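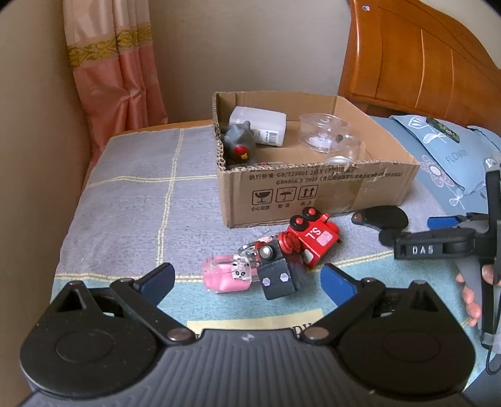
Tuesday, 14:00. Drop-test series for the Stedonham mailer, second board grade. The question is how much edge crush strength is lost after storage in damp air, and whether the loss shows up in corner drops before it shows up in the flat ones. Small mixed contents remain the awkward load: a cluster of small toys next to an open cardboard box is the type of fill I mean, many light items with no common face to brace against the wall. A single block load hides the problem. Drop height 900 mm throughout, 4 drops per carton.

Lozano tape on all bottom seams, one strip, no cross strips. Corner drops opened the seam before the board failed on two cartons, so those go down as tape results and stay out of the board average. Loan Lý wants them repeated with the wider roll — agreed.

Single dense items are a separate case. Something the size of a computer mouse picks up speed inside the void and hits one panel. Paper fill only, no bubble wrap, until the Urkeo samples are finished.

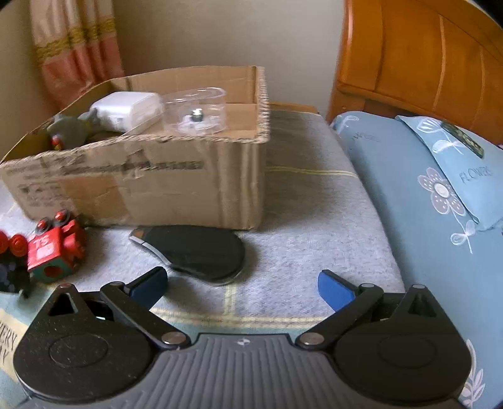
To do

Recondition the remaining Jirnwood blanks overnight before cutting.
Check the scale against the 649 g reference weight.
Mark the grain direction on every blank. Missed on the February batch, and the side panel figures from it are no use for comparison.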